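# Stringing Basics, Handout 3: Finishing a Necklace

Read this before the October session at Treltivby. 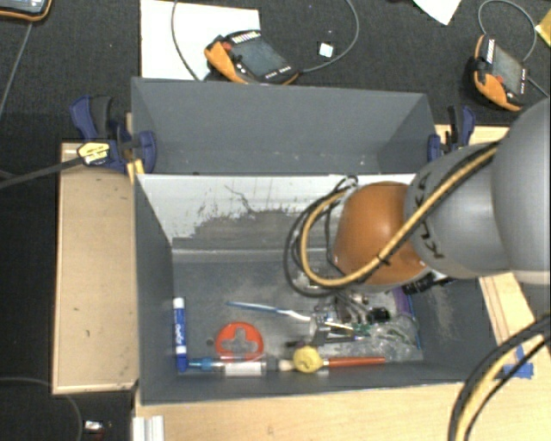
Cut the beading wire four inches longer than the finished length. Thread on a crimp bead, then one half of the clasp, and pass the wire back through the crimp. Leave a small loop — the clasp has to move freely.

Flatten the crimp with the inner notch of the pliers, then round it with the outer one. Tuck the tail through the next three beads and trim.

The Irkdale pattern takes 109 seed beads and 70 spacers, 179 in all.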